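Gripper pads, round two: foam against molded rubber

12 October 2020

If you read the August update you'll remember that we were about to start comparing finger pads on our hand-held grippers, and that I promised numbers. Well, I have some numbers! Not all of them yet, but enough to share.

Quick recap for anyone new. Our group at Plarkine collects hand-held demonstrations of small kitchen tasks, and we use them to pick the hardware that goes on the arms later. We started with two kinds of pad. One is the soft black stuff from Wiltex that you cut to size and stick on, and the other is a molded rubber pad from Sustevance that screws straight into the finger. Same fingers, same linkage, same cameras, same table. The task is about as plain as it gets: a cup on a saucer, a spoon and a tray, and you move the spoon from one to the other.
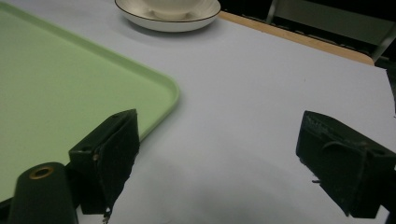
Fingers wide open over the table, with the tray on the left and the cup and saucer behind.

We planned 924 runs in total and we've finished 812 of them, so the last stretch should be done soon (I know, I said that in August too). The soft pads have taken the bigger share so far, mostly because the molded ones showed up late and then the first set had the screw holes in the wrong place. We sent them back. The second set fit fine.

So what have we seen? The soft pads are really forgiving. You can come at the spoon handle from a lousy angle and they still close around it, and new people get the hang of them in a morning. The molded pads want you to line up properly — they hold well once you're there, but I fumbled a lot of first tries and I've been doing this for a while. On a thin round handle that matters more than I expected.

The catch is wear. We log the state of the pads after every block, and the soft ones start to go at the inner edge after roughly 200 closes. After that they get ragged pretty fast. The grip itself hangs on longer than you'd think from looking at them, but the wrist camera sees those edges all the time, and I don't love having the look of the fingers change halfway through a data set. The molded pads look the same at the end of a block as they did at the start.

We also changed how we film. Each gripper has its own camera, and on top of that we now record from head height, so both hands and the whole work area are in one view. It makes sorting out bad runs much faster. I used to scrub through two close-up videos trying to figure out which hand had drifted, and now I just check the wide one first.
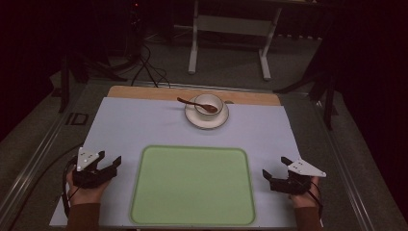
The team at Xolalpa, who are running a similar comparison on their own arms, wrote back that they gave up on soft pads early and would rather train people a bit longer on the hard ones, and that swapping pads in the middle of a session had cost them more time than all the fumbled grasps put together. They also wanted to know if we had tried gluing a thin skin over the soft pad to protect the edge.

We haven't, but it's a good idea and it's cheap, so it's going on the list. My worry is that a skin takes away some of the squish, and the squish is the whole point. I'd like to try it on one finger first and leave the other bare. If anybody has a favorite glue for this, please send it my way, the one we have smells terrible.

Swapping hasn't been so bad for us, by the way. A fresh pair of soft pads takes me a few minutes per gripper, plus a quick check that the fingers still meet where they should. That check did catch one finger that had been sitting slightly crooked, and we threw out 317 runs over it. Ouch! They aren't part of the 812, in case you were wondering.
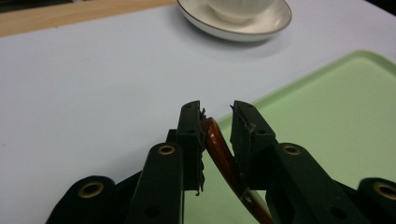

Handles are where I want to spend the remaining runs. Flat things are easy for both kinds of pad, and so is the rim of the tray. A smooth, narrow handle that wants to roll is a better test, and it's where the two pads differ the most in our logs. We're going to do the rest of the spoon runs with the molded pads so the counts come out closer to even, and then repeat one block with the soft pads to make sure nothing shifted when we moved the lights.

The full table goes up on the project page when the last block is in, along with the drawings for the finger mounts. If you're using the same fingers and want the drawings sooner, drop me a note and I'll send what I have.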